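招聘：机械臂工作单元维护技术员（一名）

发布日期：2018年4月9日
招聘单位：Troravau
工作地点：Skamcombe 实验楼一层
岗位性质：全职，合同期3年，期满可续签

岗位说明

Troravau 在 Skamcombe 有一个桌面机械臂工作单元，项目内部叫 Fernen。单元由一台机械臂、一只两指夹爪、腕部和头部两路相机、控制柜和一张贴有定位网格的工作台组成，主要用于小件物品的抓取和摆放试验。目前单元的日常维护由试验人员轮流兼做，台面、线缆和标定记录的标准不统一，现决定设专人负责。

这个岗位只管一个单元，不需要写控制算法，也不参与试验方案的设计。工作内容比较固定，重复性较强，请投递前先看清下面的内容。

主要工作

一、台面和定位网格

工作台的网格用蓝色美纹纸胶带手工粘贴。试验人员按网格摆放物品，记录表里的位置编号也以网格为准。胶带用久了会翘边、断裂，重贴的时候容易贴歪或者留下搭接的台阶。技术员每天开工前检查一遍，发现影响读格的地方当天处理，并在台面记录本上写明位置和处理办法。

重贴按下列步骤做：
1. 机械臂退回停靠位，按下急停，挂牌。
2. 用钢尺和角尺从基准边量出线位，铅笔轻点标记，不要划线。
3. 揭旧胶带时贴着台面慢慢往回拉，不要向上扯。
4. 新胶带一次放够长度，用刀裁断，不用手撕。交叉处后贴的压在先贴的上面，用刮板压平。
5. 用腕部相机移到各交叉点上方查看，和上一次的存档对比。

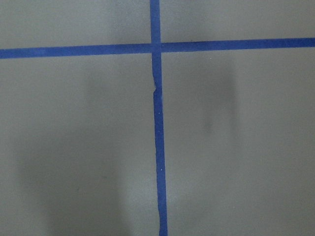
腕部相机视角：两条蓝色胶带的交叉处。竖向胶带的边缘有起伏，左侧有一处小缺口。

腕部相机离台面近，胶带边缘的缺口和粘上的灰尘都看得见，站在桌边用眼睛看往往会漏掉。网格线有轻微倾斜可以接受，但同一批试验期间不能改动。确实要改，须先通知试验组，改完后更新位置编号表。台面覆盖材料破损或起皱时整张更换，更换后网格全部重贴，工时按半天安排。

二、夹爪和腕部

每周拆下夹爪指尖清洁一次，检查指面磨损和固定螺钉。夹爪累计开合每满1000次，做一次空载开合测试和夹持力测试，结果填入设备卡。指尖磨损超过设备卡上的限值就成对更换，不要只换一侧。

腕部线缆须留出足够的弯曲余量，各关节转到极限位置时既不能绷紧，也不能进到两指之间。每次拆装夹爪之后，先用最低速度走一遍全行程，人在旁边看线，再恢复正常速度。绑扎用的胶带和扎带发现松动即更换，旧胶带的残胶要擦干净。

三、相机和标定

头部相机和腕部相机每周做一次标定检查，偏差超出规定时重新标定。碰过相机支架、拆过夹爪或者重贴过网格之后，不论上次标定是什么时候，都要重新检查。标定文件按日期命名，旧文件不删除，移入存档目录。镜头用气吹和镜头纸清洁，不用酒精。

四、试验前的布置

试验人员会提前一天给出布置单，技术员按单摆放物品，核对夹爪状态和相机画面，确认后签字交接。桌边的支架、安装板和插头也在核对范围内，螺钉有没有松、插头有没有插到底，都要用手确认。

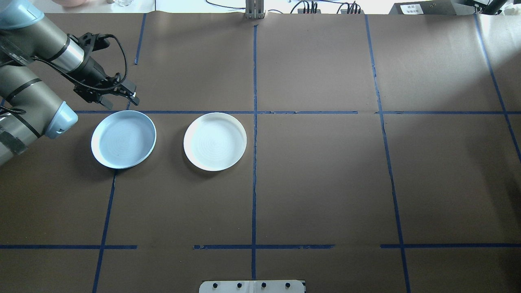 工作台与机械臂：夹爪张开，台面上并排放着两只浅圆盘。

布置单上写的是格号和朝向。两件物品相邻时，间隙按布置单执行；单子上没写的，去问试验人员，不要自己估。试验结束后物品归架，台面只清扫，不擦洗，避免胶带受潮。后沿的线缆每周整理一次，电源线和信号线分开走，接头贴标签。

五、故障处理和记录

机械臂报警停机时，先记下报警代码和各关节角度，再做复位。同一报警在一个班次内出现两次，停止使用，通知设备负责人。关节内部、减速机和控制柜主板的维修由供应商 Chatzigeorgiou 承担，技术员负责描述故障、准备现场、陪同检修和维修后的验收，不得自行打开关节外壳。

备件柜由技术员管理，指尖、螺钉、扎带、胶带、保险管按最低库存补货。机械臂每运行3000小时做一次大保养，由技术员提前列出计划，并与试验组商定停机时间。

应聘要求

1. 中专及以上学历，机电、自动化、仪器仪表或相近专业。
2. 有设备维护或产线调试经验，操作过任意品牌的工业机械臂或协作机械臂。
3. 能看懂电气接线图，会用万用表、扭力扳手和游标卡尺。
4. 能按操作规程做事，记录字迹清楚，数据如实填写。
5. 能读英文设备手册，口语不作要求。
6. 持有电工证者优先；做过相机标定或手眼标定者优先。

工作时间和待遇

实行标准工时，大保养期间可能需要加班，按规定支付加班费或安排调休。试用期3个月，工资按技术员岗位等级确定，面试时告知具体数额。单位缴纳社会保险和公积金，提供工作餐、工作服和防护用品。外地应聘者可申请宿舍，双人间，水电自理。

应聘办法

请将以下材料装订后寄送或当面交至 Troravau 人事办公室，信封上注明“Fernen 技术员”：
简历一份，写明操作过的设备型号和本人承担的工作；
学历证书和职业资格证书复印件；
一份本人填写过的维护记录或点检表，涉及原单位保密内容的请自行遮盖。

材料受理到4月底为止。初审通过者由人事办公室电话通知面试，未通过者不另行通知，材料不退还。

面试分为谈话和实操两部分，安排在同一天上午。实操在工作单元上进行，约两小时，内容为拆装一次夹爪指尖、重贴一段网格胶带，并按给定的布置单完成一次台面布置。工具由我方提供，请穿平底封闭式鞋，不要佩戴手链、围巾等容易卷入的物品。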